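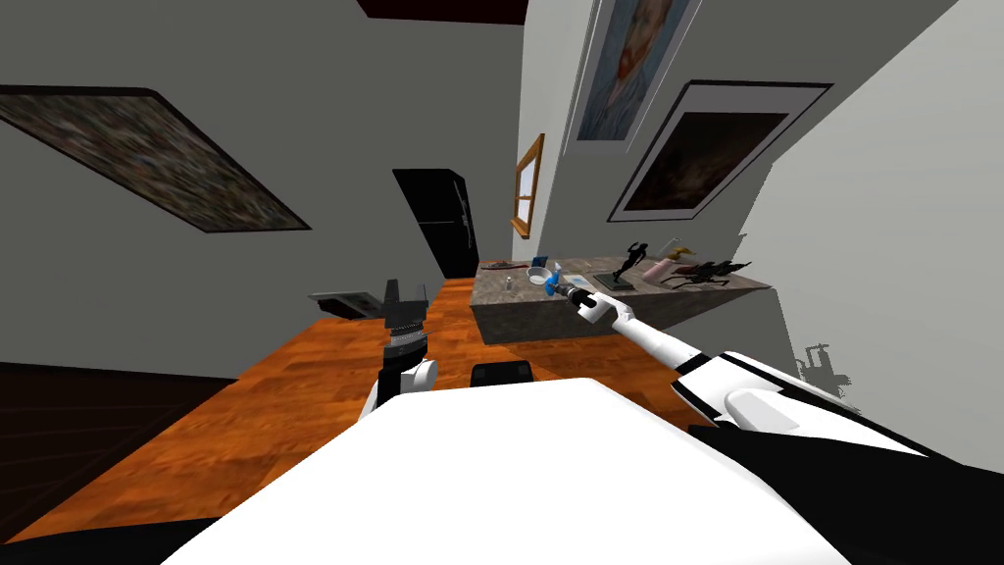
Counter-top pick demos: keep or cut?

lbarasa
Oct 15, 2024. Jestari set is at 3266 episodes. I want to cut any with a crowded counter.

vlcek_p
Against. The clutter is what the policy needs. Wrist view, blue object between open fingers, bowl behind:
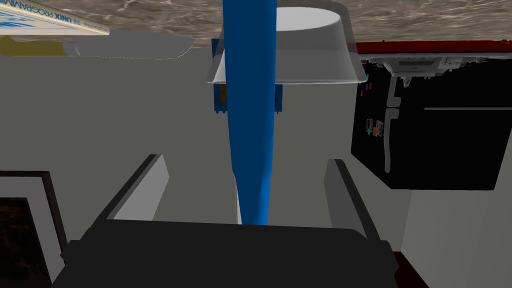 Wrist camera, jaws open

lbarasa
Fine, that one stays. Frames like the next teach it nothing:
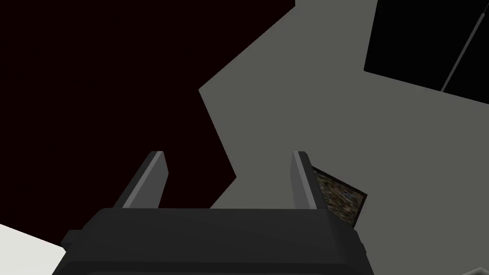

Wrist camera, nothing between the fingers

estrella
Depends where it falls in the episode. Trim by gripper state, 12 steps either side of a grasp.

vlcek_p
12 loses the approach. We used 40 in July.

lbarasa
40 then, and I'll rerun with 5 seeds. Still not convinced about the clutter.

Contact Oravec | © Oravec forums | Back to top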